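**Laur coffee table, by Mellance**

A long, low table for people who own coasters and mean it. Glossy dark brown wooden top, thin gold lines along the apron, carved curved legs. Takes 230 kg, should your guests mistake it for a bench.

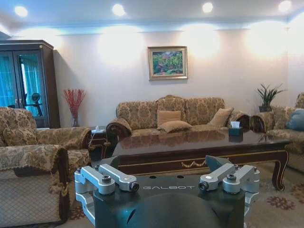
*Laur table with the three-seat sofa, damask pattern.*

Price: 3000, delivered by 2 people. Polish with Duvemix, sparingly.

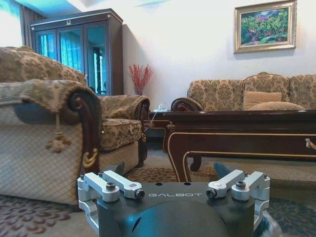 Matching armchairs are sold singly. Rasmus Ots in our workshop suggests a throw if you have children or a cat; the damask one on the nearer chair covers the back and arm but leaves the gold flourish on show. Allow 5 weeks.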